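Club de Robótica Dornorlow
Acta de la reunión ordinaria del 28 de mayo de 2026

Lugar: aula taller, edificio Sarmiento
Preside: Adoración Carretero
Asistencia: equipo de mecánica, equipo de datos, equipo de programación y dos alumnas de primero como oyentes. Excusa su ausencia el responsable de la página web.

1. Lectura y aprobación del acta anterior

Se lee el acta anterior. El equipo de programación pide corregir el punto cuarto, donde se decía que el simulador estaba instalado en todos los ordenadores del aula. Falta en los de la última fila. Con esa corrección se aprueba.

2. Proyecto de manipulación de tejidos

El equipo de datos informa de las grabaciones con pinza de mano para la categoría de tareas domésticas del encuentro Taraven. Hay 64 episodios revisados y aceptados. El objetivo fijado en febrero era llegar a 100 antes de la entrega, y se mantiene.

Los episodios aceptados corresponden a tres tareas: coger una prenda enrollada, apartarla y dejarla en un punto marcado. La tarea de doblar queda fuera de esta entrega. Mecánica propone recuperarla el curso que viene y nadie se opone.

Se repasan los motivos de rechazo más frecuentes: arranque de la grabación con la pinza ya en movimiento, giros de muñeca demasiado rápidos y episodios que terminan antes de soltar la prenda. Se recuerda que cada episodio debe empezar y acabar con la pinza abierta y quieta.

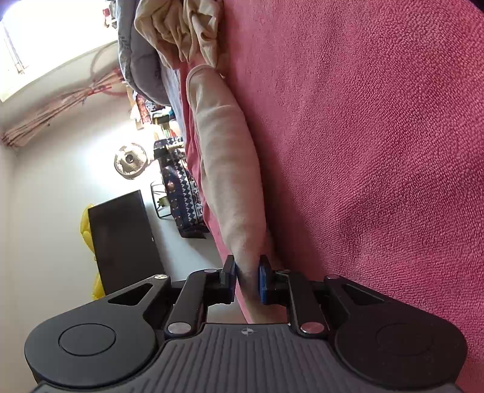 La discusión sobre el punto de agarre ocupa buena parte de la reunión. Programación sostiene que conviene tomar siempre la tela por el mismo sitio para que el modelo aprenda antes. Datos prefiere variar, con agarres en el centro y en los extremos. Se toma como referencia el agarre con la tela beige enrollada sobre la manta rosa, pinzada cerca del extremo inferior del rollo, con el dedo negro a la izquierda y el azul a la derecha. Se acuerda admitir tanto ese tipo de agarre como el central y anotar en la hoja de cada episodio cuál se ha usado. Mecánica pide además que no se intercambien los dedos entre una sesión y otra. Si hay que desmontarlos, el azul vuelve a la derecha, visto desde la cámara.

Respecto a los fondos, una parte de los episodios se graba en casa y otra en el taller. Se pregunta si hay que despejar la habitación antes de empezar. Las bases de Taraven no lo exigen y se decide dejar los objetos habituales donde estén, siempre que no haya personas ni documentos a la vista. Cuando entre mucha luz por una ventana se revisará el primer episodio antes de seguir con el resto.

3. Estado del material

La pinza funciona sin incidencias desde el último ajuste. Mecánica comprobará los pasadores del varillaje al comienzo de cada semana de grabación y apuntará la revisión en el cuaderno del armario.

El disco donde se guardan las grabaciones tiene poco espacio libre. Se borrarán los episodios rechazados una vez que datos confirme la lista. No se borra nada sin esa confirmación.

El lote de tornillería pedido a Bamari llegó incompleto. Se ha reclamado por correo y se espera respuesta.

4. Inscripción y presupuesto

Adoración Carretero comunica que la inscripción en Taraven está presentada con un equipo de 6 personas. Falta por entregar la autorización de dos menores.

El centro ha confirmado la ayuda para el curso. Quedan unos 2000 euros para material y desplazamiento. Se aprueba comprar un disco externo y un juego de dedos de repuesto. La compra de una segunda pinza se vota y no sale adelante; se volverá a tratar cuando se conozca el coste del viaje.

5. Reparto de tareas

Datos: completar los episodios que faltan y revisar las hojas antiguas, donde no consta el punto de agarre.
Mecánica: repuestos, revisión de la pinza y seguimiento del pedido.
Programación: primera prueba de entrenamiento con los episodios aceptados e instalación del simulador en la última fila.
Presidencia: autorizaciones y consulta de horarios de autobús.

6. Ruegos y preguntas

Una de las oyentes pregunta si puede grabar sin haber hecho la sesión de iniciación. Se le responde que puede hacerlo acompañada, y que esos episodios se guardarán en una carpeta aparte hasta su revisión.

Se pide que las baterías no se queden cargando al cerrar el aula.

Sin más asuntos que tratar, se levanta la sesión. La próxima reunión se convocará por correo.

Fdo.: la secretaría del club
V.º B.º: Adoración Carretero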